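Skumitz open day, notes typed up on the train home

Right, quick one before the battery goes. 10th December, cold, bus 528 from the station, which drops you on the wrong side of a very big road. Signs for the open day were taped to the railings, half of them facing the wrong way. Got there 9 minutes after the doors opened and there was already a queue for coats.

For anyone who hasn't come across them, Skumitz is the old works by the canal where a few kitchenware firms share the floors. Iromport brings stuff in and sorts out who sells it, Clerik does the plastics, Dudek does plates and bowls. Once a year they let people in. I missed the last one so I was keen.

Ground floor first. Clerik's moulding room. Loud, warm, smells like a new shower curtain. We were let in ten at a time and stood behind a yellow line while a woman in ear defenders shouted at us very cheerfully. Got perhaps half of it. The moulds are much bigger than you'd think, a great block of steel for one small sieve. And slow to change over - she said most of a morning if they swap colour from dark to light, because the dark keeps turning up in the next lot. So they run pale first and go darker through the week. Never once thought about that when buying a washing up bowl.

They had a reject bin you could rummage in. Lids with no middle. A jug with its spout folded flat. Took nothing, regretted it later.

Then up the back stairs (lift was for goods only, worth knowing if stairs are a problem, it should of been on the leaflet) to Dudek's. Quieter. Shelves and shelves of plates, sorted by colour, and a bench where they check rims by running a thumb round the edge. Had a go. Felt nothing wrong with mine, was told there was a rough bit at the top. Tried again, still couldn't feel it. Apparently it takes a few months.

Colours are all muted at the moment, dusty greens and greyish purples, that sort of thing. Somebody behind me asked for a proper red and was told to come back in April. I like the quiet ones myself. Food looks better on them, apart from porridge.

Second floor is the kitchen rooms and that's where I stayed longest. White tabletops, plain, loads of light. Things laid out the way they'd be in a real kitchen halfway through getting tea ready, with space between so you can look properly.
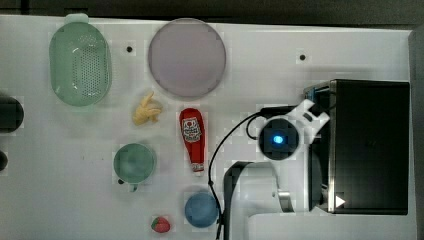
I'm a colander bore, so I'll say my bit. Round ones roll about in the sink and take up the whole of it. Ovals sit along one side and leave room for the pan. A tab handle at the end is better than two little loops, which trap bits of rice and never dry. Small holes in straight rows, fine for peas, fine for rice if you rinse first. Pale green is a nice colour for one too, you can see the odd bit of spinach you've missed.

Plates next. Big flat centre, thin raised rim, that's what I'd want for everyday. Deep rims eat up all the room and then your toast sits on a slope. Only worry is size, our cupboard is a shallow one and the door already doesn't shut on the pasta bowls. Must measure before ordering. Won't, but must.

Food on the tables as well, or things standing in for it, and a ketchup bottle, which cheered the place up no end. Showrooms normally go for lemons and a sprig of something. Ketchup is what's on my table at home! More of that please.

One talk up there, the storage one, 4 rows of folding chairs and not enough of them. Main points as scribbled on my hand:

Nest by shape, not by what it's for.
Anything used every day goes between hip and shoulder.
Cups upside down only if the shelf is clean (fair).
If you've not used it since last winter, lend it out.

Good speaker, ran over, didn't mind.

Lunch. Canteen on the ground floor, soup and a roll, paid in cash as the card machine had given up. Soup was leek. Ate it off a Dudek bowl with a chip in it, all the canteen stuff is seconds. There's a shelf by the tills where you can buy the same seconds, and by the time I'd finished my roll most of the good ones had gone. Go to the shelf BEFORE lunch. Got two side plates, slightly oval when they shouldn't be, very pleased with them.

Iromport's bit was the dull one, sorry. A corridor of boxes and a map with pins in. Did learn that cartons get dropped on each corner in turn to test the packing, and they let the kids have a go at it, so that was the noisiest corner of the building after the moulding room. If you've got children with you start there.

Moans. Toilets only on the ground floor. Not enough places to sit. Leaflet map had the second floor printed upside down and I went round it backwards, meeting everybody coming the other way. Shop shut a good bit before the rest of it did, so I never got back for the colander I'd talked myself into.

Otherwise a really decent day out and free to get in. Wear layers, boiling downstairs and freezing on the stairs. Bring coins. Bag with a stiff bottom if you're after plates. Last bus back goes earlier than the timetable at the stop says, I had to leg it.

Train's just pulling in. Will put the side plates up when I've washed them.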